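Robles Film Archive Completes Restoration of 35 Early Sound Musicals

Thursday, June 22, 2023
By Beathag Gunn, Press Office

The Robles Film Archive has completed the picture and sound restoration of 35 short musical films produced in the first years of synchronized sound. The titles will be made available to theaters, museums and schools beginning in September under a distribution agreement with Vinance.

The films were held on nitrate negative and, in several cases, on worn projection prints with separate disc soundtracks. Each reel was inspected, cleaned and repaired by hand before scanning. Shrinkage was measured at the head, middle and tail of each reel, and the scanner gate was adjusted to match. All picture elements were scanned at 4K resolution on a pin-free transport. Color correction was limited to grading for consistent black level and contrast, with reference to surviving prints where these existed.

Sound work was carried out by Plasarix under the direction of Elango Sundaram. The discs were transferred with a range of stylus sizes, and the best transfer of each side was selected by ear. Broadband noise reduction was kept low to protect the upper range of the vocal recordings. Clicks and groove damage were removed individually. Where a disc and an optical track both survived - as they did for 3 of the titles - the two were compared and the more complete source was used.
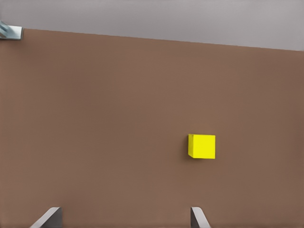

How was the sound matched to picture when frames were missing? Missing frames were replaced with black leader of equal length, so that the original disc timing was kept throughout. No frames were generated or interpolated.

"The discs ran at a fixed speed and the prints were cut every time they broke," said Kamala Joseph, head of preservation at the archive. "Most of the schedule went into finding out where the cuts were. We worked from the music cue sheets and, for two of the shorts, from a censor's dialogue list."

Catalog records have been revised to include performer, orchestra and song credits. The credits were compiled by Indira Fernandes from studio payroll ledgers and trade paper notices. Several band members are credited for the first time. Corrections from researchers can be sent to the archive's catalog desk in writing.

The restored titles will be supplied as digital cinema packages and as files for classroom use. New 35mm preservation negatives of four titles have also been made and placed in cold storage. Booking terms will be published by Vinance before the first screenings. Requests for access to the unrestored elements - including the original discs - should be made through the archive's reading room.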